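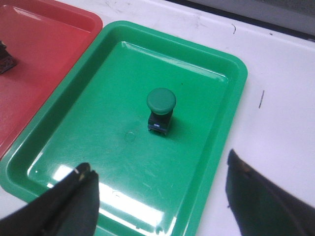 In Defence of the Coloured Tray

It is common in institutions such as ours to regard small items of equipment as beneath discussion. Budgets are debated at length, and the purchase of a cabinet may occupy two meetings, while the objects that people handle all day are ordered from a catalogue without comment. The editors of this bulletin have allowed me space to argue that the plastic tray deserves better treatment.

When the parts room at Sotimar was reorganised in May, the stock list ran to 2,187 entries, of which 846 were small electrical items: switches, push buttons, lamp holders, terminal blocks and the like. Most had been kept in grey drawers with printed labels. The labels were accurate. They were also very small, and staff returning a part at the end of a shift tended to put it in whichever drawer stood open. The Slanina store, working from the same list, had long since given up drawers for anything in daily use and placed its parts in open trays, red and green, on plain white tables.

I was at first inclined to think this untidy. A drawer closes, and a closed drawer looks like order. Yet a tray has the considerable merit of showing what is in it. A missing part is noticed at once, and so is a part that has been put back in the wrong place. The rim keeps small things from rolling away, and the rounded corners can be wiped with one pass of a cloth. 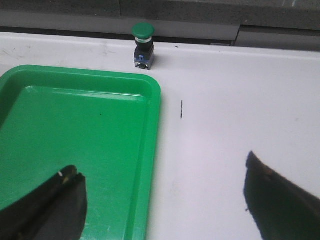
Colour does a good deal of the remaining work. A green button belongs with the green tray and a red button with the red, and no member of staff has to be sent on a course to learn it. Colleagues at Dresa have objected that colour alone is an unsound basis for a system, as some people do not distinguish red from green with ease. The objection is a serious one. The answer, in my view, is to keep the position of each tray fixed and to add a plain word on the table edge, so that colour is a help to those who can use it and a hindrance to none.

A second objection concerns appearance. Plastic trays mark quickly. After a few months the floor of a tray is covered with fine scratches, and there are those who would have them replaced each year for the sake of visitors. I cannot support this. The Otine site proposed to replace 70 trays on such grounds, and I am glad to report that the proposal was withdrawn. A scuffed tray holds a switch exactly as well as a new one. Cracks are another matter, as are broken rims, and these should be dealt with promptly. 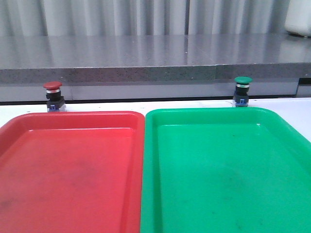

There remains the question of how many colours to allow. My recommendation is 2, and I would resist any addition. Every store that begins with red and green is soon offered blue for spares, yellow for items awaiting inspection and - before long - a chart on the wall to explain the whole. Once a chart is required, the advantage has been lost. Parts which fit neither colour should go back to the shelves under their ordinary stock numbers.

I would ask those responsible for the smaller stores to consider the matter before the next round of orders is placed, and to consult the people who use the tables before consulting the catalogue.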